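Surden Harness Inspection Records
Data card, revision of 12/27/24
Maintained by Postura. Contact: Sebastian Roman, records and quality.

Summary

The Surden records cover the inspection of cable assemblies built for small aircraft cabins and ground support units. Each record follows one assembly from first continuity check to final sign-off. The set holds 448 assemblies made to 67 drawing numbers. It is meant for suppliers and training departments who wish to compare inspection practice or test their own reporting tools.

Contents

The main table, assemblies.csv, has one row for each assembly, with the drawing number, build stage, bench, connector family and result. A second table, findings.csv, lists every fault raised, with a code and a short note in the inspector's own words. Notes have been corrected for spelling only. The folder named stills holds close views taken at the benches.

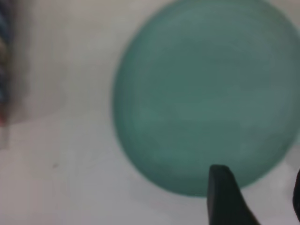

Close view, teal-green rounded surface, soft focus.

Stills are linked to the main table by bench and not by assembly. They carry no fault labels and should not be used to confirm a result.

How the records were made

Inspection took place at the Pledgate works under the site's written procedure. Crimp height was measured before the contact was inserted, and pull tests were made on sample pieces from the same reel of wire. Continuity and insulation tests were run on the Toma bench tester – software settings are given in toma_settings.txt. Where an assembly was reworked, both results are kept and the later one carries the suffix R.

Known limits

Records from before April use an older set of fault codes. These have been matched to the present set where the meaning was clear; 107 findings could not be matched and are marked "legacy". Lengths are in millimetres throughout. Assemblies longer than 650 mm were measured on the floor rule, and their tolerance is wider.

Blank cells mean that a check was not required by the drawing. They do not mean a pass.

Use and access

The records may be used for teaching and internal study. Customer names and part prices have been removed, and users must not attempt to restore them. Requests for the drawings themselves should be made in writing to Postura, quoting the drawing number and the purpose. Corrections are welcome at the same address – please give the row number and file name.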